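Can a Robot Do Your Chores Yet?

Reading level: grades 4 to 6
Updated February 7, 2025

Some chores are already done by machines. A dishwasher washes dishes. A washing machine washes clothes. Each of these machines does one job inside a closed box, and a person has to load it and empty it.

Loading and emptying are the hard part. To put toys away, a machine must find each toy, decide where to hold it, close its grip, lift it, and let go in the right place. You do all of this without thinking. A robot needs a separate step for every part.

Finding the object

A robot uses cameras to look for objects. A camera measures color and light. The robot's computer then has to work out where one object stops and the next one starts. A bright ball is easy to pick out. A dark gray object in a dark gray bin is harder, as its edges are close in color to the wall behind it.

Holding the object

The part of a robot that holds things is called a gripper. Many grippers have 2 fingers that pinch. Others use suction, like a vacuum cleaner hose. A ball can roll. A brush has a narrow neck, a wide head, and bristles that bend. The grip that suits one may fail on the other. 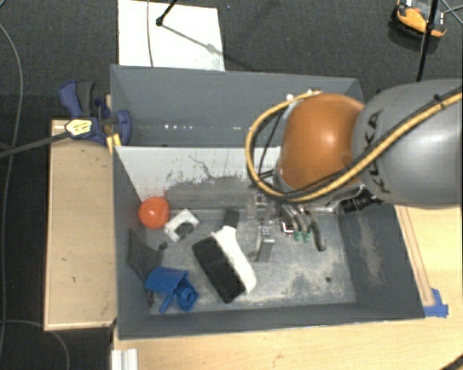
Bins are used for many picking tests. A bin has walls, and the gripper must not hit them. An object in a corner leaves less room for the fingers. Then why not tip everything out onto a table first, one reader from Mestach wrote to ask. Tipping works for some objects. Others roll off the table or break, and afterward they still have to be picked up one at a time.

Counting the misses

Engineers at Grerix ran a picking test in October. Their robot made 2484 tries, and 891 of them failed. Most of the failures were slips during the lift. A child putting away 100 blocks might drop one or two.

So, can it do chores?

In a shop or warehouse, partly. The lights stay the same and the bins stay in one spot. In a home, not well yet. Chairs move, pets walk by, and socks end up under beds. A robot that sorts a bin correctly may not be able to open your closet door.

Words to know

Gripper: the part of a robot that holds things.
Joint: a place where a robot arm bends or turns.
Suction: pulling on an object with air.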